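**Ticket 3157 – Craft bench: glue guns dripping, cords in a knot, mat getting stringy**
Opened by: Ita Moynihan
Status: closed, with one follow-up
Area: Craft bench, Pislow workshop

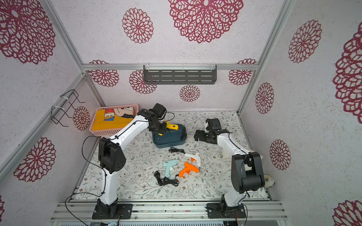 *Bench at time of opening. White gun with the orange trigger, mint gun, orange gun, cords on the mat.*

**What's going on**

Hi all! I love this bench. The big red flowers on the walls and the leafy vine mat make it my favorite corner of Pislow to work in, so I'd like to get it back in shape before the October lantern nights start. The complaints so far:

- The white gun drips when it's standing idle. Two people have told me this and I saw it myself last night.
- The mint gun heats up but the trigger feels stiff and the glue comes out in spurts.
- The orange gun is fine as far as anyone knows. It just gets left lying wherever.
- Cords end up in a tangle, mostly to the left of the mint gun.
- Little white shreds of glue on the mat. They get into everything, including my Fimus paper, which is very thin and does not forgive.

I'm not including the yellow and black tool on the teal tray in this ticket. It has its own label on the sign-out sheet and no one has reported a problem with it.

**Log**

**9:10** – Everything unplugged and left to cool before I touched anything. Gave it a good long wait, had tea.

**9:50** – Cords first, because I couldn't tell which end went with what. Worked the big tangle loose from the outside in. Took longer than I'd like to admit. Each one now gets a loose loop and a soft tie. Please don't wrap them tight, they get a kink right where they bend and then never lie flat again.

**10:15** – Shreds. I tried the dry brush and it only chased them around. What worked really well was a lump of poster putty, pressed down and lifted. It picks up even the hair-thin strings! A few bits were stuck to the mat, and those came off with a fingernail once I'd held a bag of ice on them for a minute. No scraping with a blade on this mat, please, it would go straight through the pattern.

**10:40** – White gun. Plugged in, set it up on its stand over a scrap of baking paper. First drip after 4 minutes, then a steady slow ooze. Pulled the trigger back and forth a few times, no change. Checked the sticks in the drawer and I think I found it: half of them are the Zillach low-melt ones, and this is a high-heat gun. They go runny in there and just fall out the front.

**11:05** – Ran the leftover low-melt through until it came out clear, then followed with one of the Geraghty sticks. Let it idle again. One small bead at the nozzle after 15 minutes and nothing after that. I'm calling that normal, every glue gun I've ever owned does a bit of it.

**11:30** – Mint gun. Opposite problem! This is the low-heat one and somebody had loaded a high-heat stick, so it was only going soft at the very tip. I warmed it fully, squeezed gently, and backed the rest out with a slow twist. Don't yank it, you'll pull strings of half-melted glue into the barrel. With a low-melt stick in, it runs lovely and even. The trigger is still a little stiffer than the white one but I got through a whole lantern frame without my hand complaining.

**11:50** – Orange gun tested for completeness. Heats up, feeds well, no drip worth mentioning. I did wipe the nozzle with a folded damp rag while it was warm (not hot). Happy with this one.

**What was wrong**

Mixed-up sticks, for both of the guns that were acting up. Nothing broken, nothing to buy. I was so ready to order a new white gun and I'm delighted I don't have to.

**Changes on the bench**

- Sticks are in two jars now. Red lid is high heat, blue lid is low.
- White gun takes red lid only. Mint takes blue lid only. Orange takes red.
- Baking paper goes under every gun while it's on.
- Putty is in the drawer, in the tin marked 900. Ignore the number, it's an old button tin.
- The yellow towel in the pink basket stays folded and clean for hands. Glue goes on the rag.

**Follow-up**

The mint gun's trigger. If it gets worse, add a note under this ticket and say which stick was in it. I'll have another look after the first lantern night.

**Added, 4:20 p.m.** – Used the white gun for 3 lanterns this afternoon and had no drips on the paper at all. So pleased! Closing the main part. The mint gun stays open as a follow-up under my name.

– Ita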